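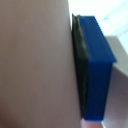
Blue block, close up.

Chun-yin Yau has finished second in the Istow Paddle three times, and she would like it known that she has stopped keeping the medals in the same drawer.

"They were starting to look like a set," she says. "Like I was collecting them on purpose."

We meet on the beach at Hetside, where she has trained since high school and where the coffee stand still charges her the junior price. It is a little after six in the morning. She has already been out to the far buoy and back, and she eats a cold burrito while we talk, mostly with her mouth full.

Istow is an ocean race for prone paddlers, who lie or kneel on the board and pull themselves along with their hands. The standing kind gets more attention. Yau doesn't hold a grudge about it, or says she doesn't.

"They get a better view. I get salt in my nose. Everybody picks their thing."

Last November she lost by the length of a board. She led through the turn, looked left for the next bump, and found that the woman behind her had taken the one on the right.

"I watched her go by. I had time to think about what I was going to say to my mom. It was a very slow disaster."

What did her mom say?

"She said second was nice. She's said that three times now and she's getting really good at it."

For this season Yau has changed almost everything. She switched to a longer board, a Gurnunero, which she calls "fast and rude." She moved her distance days to Shek, where the current runs against you on the way home. She also paid 999 dollars for a week of coaching that she sums up as a man in a boat telling her to put her chin down.

"And he was right, which made me mad. I'd been looking around for years. I thought it was strategy. I was just nosy."

Her training log, kept in pencil, shows around 333 miles on the water since spring. She is less careful about the gym, where the entries mostly say "went" or "went, sort of."

Does she think about winning?

"Sure, in the shower. On the water I think about my knees." She folds the burrito foil into a small square and puts it in her wetsuit sleeve. "If I get second again I'm going to be polite about it for one hour. Then I'm going to go sit in my car."

She has another lap to do before work. She picks up the board, drops it on her foot, says a word we have agreed to leave out, and walks back down to the water.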